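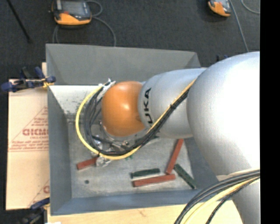 Why does my torque wrench read low on small bolts?

Posted by Teresa Foley, 2/7/22
1 min read · 8 shares

Mine is a click type, rated to 141 ft-lb. Bolts that call for 8 ft-lb end up looser than they should. Larger ones are fine.

Stela Neagu
Click wrenches are specified from 20 percent of full scale upward. On yours that is 28 ft-lb, and anything under it is outside the stated accuracy. Get a quarter-inch drive wrench marked in inch-pounds. 8 ft-lb is 96 in-lb. Hold it at the grip line, pull slowly and stop at the first click. Wind it back to the lowest mark on the scale before storing it, not past that.

Kevin Sheehan
Just go by feel. Never stripped one.

Bríd Egan
Agree with Stela. Also check whether the spec is for dry or oiled threads. Oil raises the clamp load for the same torque. Mine gets recalibrated every 1,000 clicks.

2 comments

Sheena Mowat: Does the 20 percent apply to beam types?

Stela Neagu: Check the sheet. Many beam types are still hard to read near zero.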